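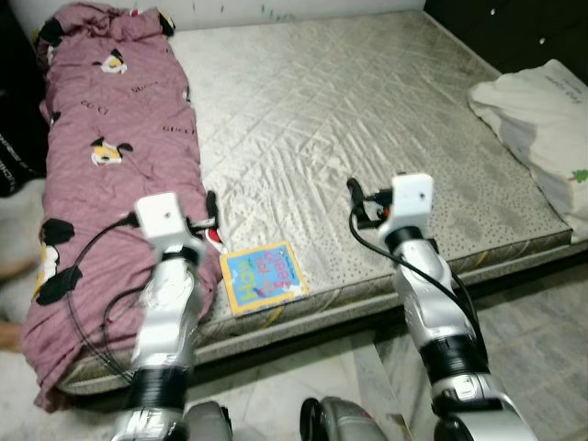 Dewanti Gunawan wants the blanket folded, and she wants it folded by a machine that has never been in this room before. She has given the two arms a mattress, a pillow, a pink blanket and a child's board book, and for two days she and Gilang Menon have been finding out which hands they like best.

Hands is a loose word at Kumari, the small shop where they work. The arms stay the same, silver with black joints, and everything past the wrist is up for grabs. I watched them go through six setups, and I loved every minute of it!

A board book sounds easy. It lies flat, though, and on quilted fabric it sinks just enough that a wide fingertip rides over the cover and pushes the thing along. The wide Sembiring fingers got it up on two tries out of nine. A thinner pair managed seven, and Menon let out a whoop you could have heard from the street.

Cloth turned the ranking upside down. Those same thin tips pinched a neat little bite of blanket and then lost it as soon as the weight came on, while the wide ones held through the whole lift.

Then there are the cables. A cord hanging off the wrist can drape over the bedding and drag a corner along with it, and Gunawan now spends the start of each run looking at slack before she looks at anything else. She'd like shorter leads — Menon wants them clipped back along the forearm — and they were still arguing about it when I went out for coffee.

By the time I got back the thin tips were on again and the book was in the air.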